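Module seating in a recessed tray
Kneath user help, Hitlow bench panels

The dark module in my light grey tray rocks slightly when pressed. Is it meant to sit flush with the ribbed aluminium?
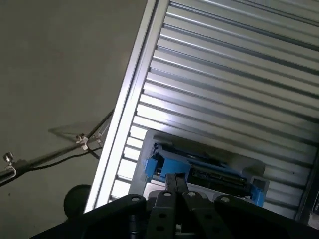 Eifion Gittins
Bench technician, Sistwood

No. Check the rounded corners for swarf first – ours caught there. Seat it square, connectors last. The processor holder is less forgiving, so leave that until 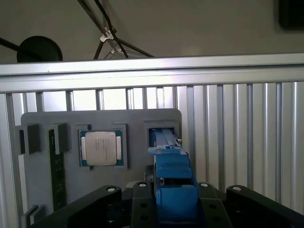

the tray is settled. Ours is panel 84.

Mataleo
Mine rocked too. Pushed harder, fine now.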